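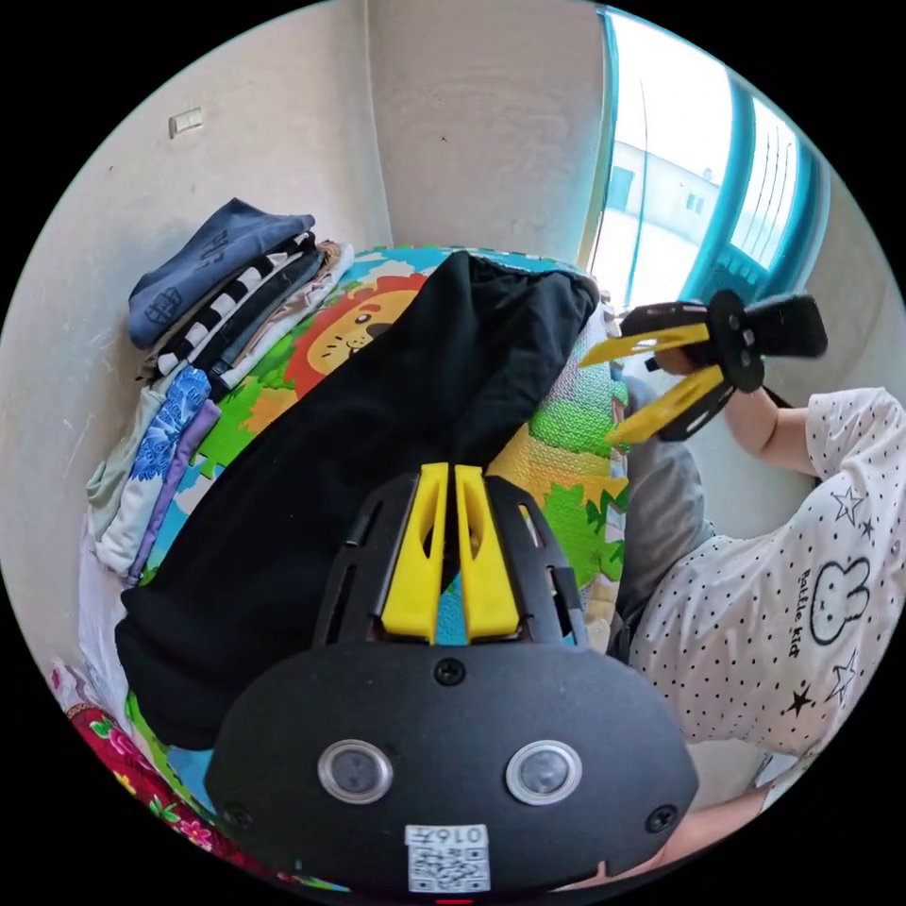
Una mano en la empuñadura, dos dedos amarillos al frente.

El viernes de las pruebas, Seul-gi Kang llegó al cine Wullow con dos horas de adelanto y un vestido prestado que le quedaba larguísimo. ¡Y ya había cola! Daba la vuelta a la esquina, pasaba por delante de la panadería y seguía hasta la parada del tranvía. En la puerta le dieron un número, el 692, y un vaso de café tibio que ella aceptó como si fuera champán.

Hastau volvía. La tercera Hastau, después de tantos años de rumores, con la misma directora, Clotilde Delorme, y con el mismo galán, Andri Baumgartner, que según las revistas se había dejado bigote para el papel. Seul-gi había visto la primera 20 veces y la segunda solo tres (la segunda era floja, pero la persecución por los tejados era una maravilla y eso se lo discutía a cualquiera). Buscaban a la hermana del contrabandista. Una desconocida, decía el anuncio, que supiera reírse.

– ¿Que supiera reírse? – le había preguntado su primo Woo-jin Oh –. ¿Y eso cómo se ensaya?

Ella lo ensayó en el ascensor, en la ducha, en el almacén de la zapatería. Risa de alivio, risa de miedo, risa de quien acaba de robar un barco. El encargado le preguntó si se encontraba bien.

En la cola conoció al 722, un chico alto que se llamaba Jae-hoon Heo y que se presentaba para hacer de marinero. Se había colado treinta puestos sin que protestara ni un alma, porque repartía mandarinas. Se sabía de memoria la canción del faro, la de los créditos de la primera película, y a las once ya la estaba cantando media calle. Qué mañana, de verdad. Una señora con abrigo de piel hacía la segunda voz, y un repartidor paró la moto para corear el estribillo.

A las cuatro y diez la llamaron.

La sala estaba a oscuras, salvo una lámpara en la quinta fila. Seul-gi subió al escenario, se pisó el bajo del vestido y cayó de rodillas con un golpe que retumbó hasta el anfiteatro. Hubo un silencio espantoso. Y entonces le entró la risa, una que no había ensayado en ningún ascensor, con hipo incluido, de las que duelen en el costado. Cada vez que intentaba levantarse volvía a pisar la tela y empezaba de nuevo.

Alguien se reía también en la quinta fila. Era una risa ronca, preciosa.

– ¿De dónde ha salido usted? – preguntó la voz de Clotilde Delorme.

– De la zapatería Ingvarsson – contestó ella desde el suelo.

– Pues dígales que en mayo no cuenten con usted. Rodamos en Oncombe, hace un frío tremendo y el barco es de verdad.

Seul-gi no recordaba después cómo había salido. Recordaba la luz de la calle, los zapatos en la mano, y a Jae-hoon pelando la última mandarina en el bordillo. Le faltaba poco para entrar y se había puesto blanco.

– ¿Qué tal? – preguntó él.

Ella se sentó a su lado, le quitó un gajo y se puso a cantar la canción del faro desde el principio, muy bajito, hasta que él abrió la boca y se la siguió.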